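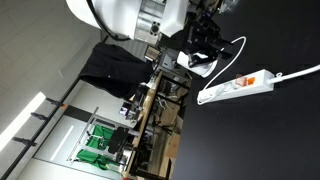
Last updated: 21 August 2018

Look Up: The Pleasures of the Ordinary Ceiling Light

By Colette Chevalier

I was 20 minutes into my first visit to the town hall at Sorstead before I noticed that I felt good in it. It's a low, square building with brown carpet and a long counter where you pay for parking permits. There is nothing in it to lift the heart. And yet the faces of the people in line looked like faces, the forms were easy to read, and a clerk's green cardigan was so green that I wanted to go over and ask where she'd bought it.

"It's the light," Zineb Tawfik told me, pleased that I'd caught on. "People come in here and say, did you paint? We didn't paint. We couldn't afford to paint."

Tawfik runs the building, and for two years she has been working her way through its ceilings with a stepladder, a notebook and a great deal of opinion. There are 157 fixtures in the place. She knows which ones hum. She knows the one over the copier that was put in crooked and has stayed crooked through four mayors, and she's fond of it.

I had come to Sorstead because I've spent most of this year falling for a subject I used to walk right under. We talk endlessly about daylight - big windows, corner offices, the golden hour - and hardly at all about the stuff that comes down on us from overhead from breakfast to bedtime. Most of us spend our working lives beneath it. We do homework under it, wait for test results under it, get our hair cut under it. It deserves a few pages!

The long tube has a terrible reputation, and I'd like to put in a word for it. When fluorescent lighting spread through offices and schools in the middle of the last century, it was a marvel. It gave a lot of light for the power it used, it ran much cooler than the old bulbs, and because the light came from a long line instead of a hot little point, it spread softly over a desk and left only gentle shadows. A person could thread a needle in the back of the room. Whole buildings got deeper and wider, now that you could work comfortably far from a window.

What went wrong, mostly, was cheapness and neglect. Early tubes were often strong in some colors and weak in others, which is why skin could look a little seasick. Older ballasts (the part that controls the current) let the light flicker very fast, faster than most of us consciously see, and some people got headaches from it. Plastic covers yellowed. One tube died and was replaced with a cooler one, then another with a warmer one, until the ceiling looked like a box of mismatched teeth.

"I can tell you how a building is run by its tubes," says Ghizlane Benmoussa, a lighting designer whose small firm, Geltari, does schools and clinics and the occasional bakery. "If they match, the bathrooms will be clean. I've tested this."

Benmoussa is a wonderful person to walk down a hallway with. She stops every few yards. She holds her hand out flat, palm up, then turns it over and looks at the shadow. She carries three squares of cloth in her bag, a red, a tan and a navy blue, and lays them on any table that will hold still. The red is the one to watch. Under poor light it goes to brick, and under good light it practically sings.

The word for this is color rendering, and lamps are scored on it, with 100 as the top mark. Benmoussa thinks the score is useful and doesn't fully trust it, in the way that a cook might feel about an oven dial. Her other favorite word is glare. Most people who complain that a room is too bright, she told me, are in a room where one thing is too bright, usually a bare lamp reflected in a shiny desk or a screen. Turn the desk a quarter of the way around and the complaint often goes away.

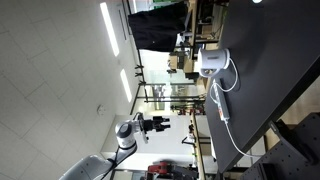
Long fluorescent fixtures in a tiled ceiling.

The grid ceiling itself has a lot to answer for, and a lot to be thanked for. Square panels hanging in a light metal frame made it possible to move a lamp from one spot to another in an afternoon. They hide the pipes and wires. Many of them soak up sound. They also decide where the light goes, whether or not anyone is sitting there, and you can find rooms all over the country where the fixtures still follow a row of desks that left decades ago.

At the Ulmont school, a couple of hours from Sorstead, I met a teacher who had had enough of that. Kenza Benkirane teaches art to eleven-year-olds in what used to be a typing classroom. The lamps ran in neat lines for the typists. Her students, gathered in circles around their still lifes, were drawing pears with three shadows each.

"They thought they were getting it wrong," she said. "They were getting it exactly right. It really did have three shadows."

Her fix was gloriously simple. She had the rows wired to separate switches, so that for drawing she can turn off all but the one nearest the wall. The class cheers when she does it. For painting they all go back on, and the meter she keeps on the windowsill reads 775 lux at the tables, plenty for mixing a decent purple. I tried a pear myself, and mine looked like a shoe, but it was a very well-lit shoe.

All of this is changing fast, of course. LEDs are going in everywhere, and they can be superb: steady, thrifty, easy to dim. They can also be as harsh as anything that came before. Asmaa Cherkaoui sells lamps of every age at Morsy, her narrow shop with a bell on the door, and she has strong feelings about people who buy by brightness alone. She makes them sit down in a chair at the back while she tries one lamp after another over their heads. She won't say which is which. Most customers pick a warmer one than they came in for, she says, and a few get up and buy the chair too.

I asked her what she has at home. In the kitchen, she said, there's a single old fluorescent tube that came with the apartment. It takes three blinks to get going in the morning. She has a shop full of replacements and hasn't touched it, because her daughter learned to read at that table and the blinking still means breakfast to both of them.

Back in Sorstead, Tawfik let me hold the ladder. We were in the records room, swapping out a tired tube above the April tax files, and when the new one came on she stayed up there for a moment, looking down at the boxes. The labels were pink. We had both thought they were gray.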